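Good practice for hand-held grippers on appliance tasks: who decides when a run counts?
Asked in: Robots at home and work / Rules and standards
Viewed 367 times

Hello all. I am writing the house rules for our small group and I would like to hear how others do it. We record people doing household tasks with hand-held grippers, two grippers per person, one in each hand. At the moment the task is the detergent drawer of a washing machine: pull it open, leave it open, push it closed.

My draft has one page only. The marker on each gripper must be clean and flat. The operator says "start" and "stop" aloud. Other people may be in the room, but they stay away from the machine during a run.
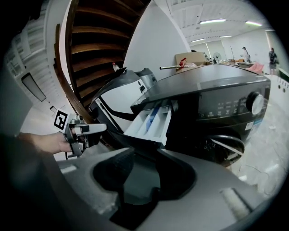
The point where we do not agree is the discarding of runs. One colleague wants to delete every run where the finger slips from the drawer and the operator tries again. I would keep them and write "retry" in the log. From 281 runs in February we deleted 30, and now I am not sure that it was correct. Is there some written standard for this, or does each group make its own?

Second, smaller matter: must the machine be unplugged? We do not use water in this task.

Posted by zodstead_lab

2 replies

Masenberg
Keep the retries. I do not know a standard which says exactly this, so I can only tell our rule. A run is deleted for two reasons: the recording is damaged, or a person asks to be removed from it. Everything else stays and gets a label. We have a short list of labels (clean, retry, stopped, wrong object) and the operator chooses one before the next run begins. If you wait until the evening, the labels become guessing.

For your deleted 30, write in the notes that they existed and why they were taken out. Whoever uses the set later should know it.

About the plug – yes, unplug it. A gripper can press a button on the panel while you look at the drawer. It takes one minute. Also please decide a limit of force for plastic parts. We broke a drawer on our Cederen machine because the operator was pulling at an angle, and the new one was three weeks in the post.

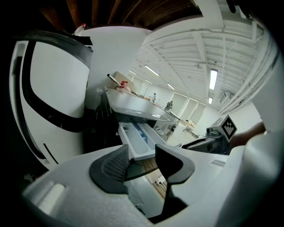

Page last changed: October 3, 2024

hou_k
just unplug it and delete what you dont like, its your data

Cederen_user25
I do not agree with the reply before mine, at least for the deleting part. If one person deletes by taste, the next person cannot repeat the work.

Two things I would add to the draft. Write down the start position of the drawer for each run, also when it is partly open, with the same words every time. And make a pause rule. Ours is 25 runs and then the grippers are put down, even if the operator feels fine. Before this rule the last runs of the day were much more careless, and we had a discussion about each of them.

The rule about other people I would make more exact. "Away from the machine" means something different to everybody. We put tape on the floor, and people in the background are told before the first run that they can be recorded. They sign for it on the same sheet as the operator.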